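Workshop Tips: Getting Your Money's Worth From a Two-Arm Sorting Bench

Mon 17 February

I've had the Jondcombe two-arm bench kit on trial since last May, and enough of you have written in about it that it gets a page of its own. I paid $1,494 for the pair of arms with the base beam and rails, and the Silteo support plan was another $96. The job I want from it is boring -- pick small stuff up off the bench and put it away in a divided organizer, so I don't have to. It's slow, and I like it anyway! These are the habits that made the biggest difference.

Set the organizer at an angle

I started with mine square to the back wall and the arms had an awful time with the far compartments. Turn it so the low front edge faces the middle of the bench. Mine has four long compartments with a few little bins in front, and I leave the bins for last. Don't stuff the compartments, either. A couple of small things lying down in each one is plenty (a bottle on its side is fine, a bottle standing up is asking for trouble).

Let both grippers work close together

The Leblanc quick-start card says to keep the arms on their own halves of the bench. I'd ignore that once you're comfortable. Small, awkward things go better in the narrow space where the two grippers face each other, and you can slow everything down for that bit in the settings.

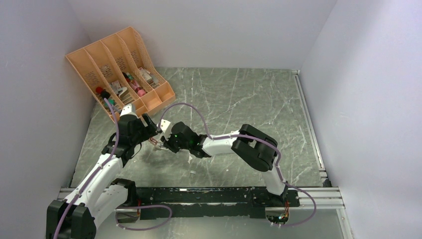

Give the cables some slack

The purple cables that come with the kit look way too long when you open the box. Leave them long! I tied mine up neatly the first week and the wrist pulled up short every time it turned. A big loose arch over each wrist is what you want, and any extra can loop down by the base. Just check now and then that nothing hangs where the fingers close.

Start with two of the same thing

When you're teaching it a new item, put out a matching pair and point them the same way. I use little metal tools with orangey-brown ends, laid on a slant between the arms with the silver ends off to the right. 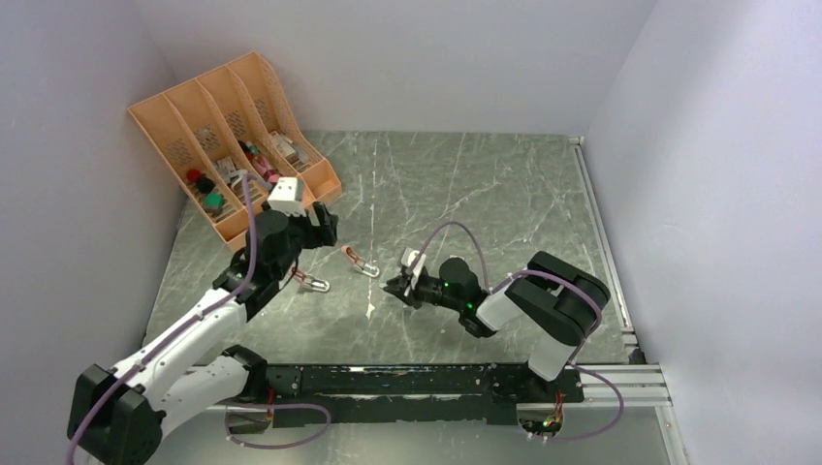 Once it's happy with that, turn one of them a little and go again. I keep the speed setting at 800 for metal things and I don't touch it until I've had six clean pickups in a row. Trinovlow sells softer finger pads that are supposed to help with shiny handles, but I haven't tried them yet, so I can't tell you if they're worth it.

Would I buy the kit again? Yes, though I'd skip the support plan and spend the money on a spare gripper. Wipe the bench down between jobs, too -- I'm bad about this one, and scraps do build up.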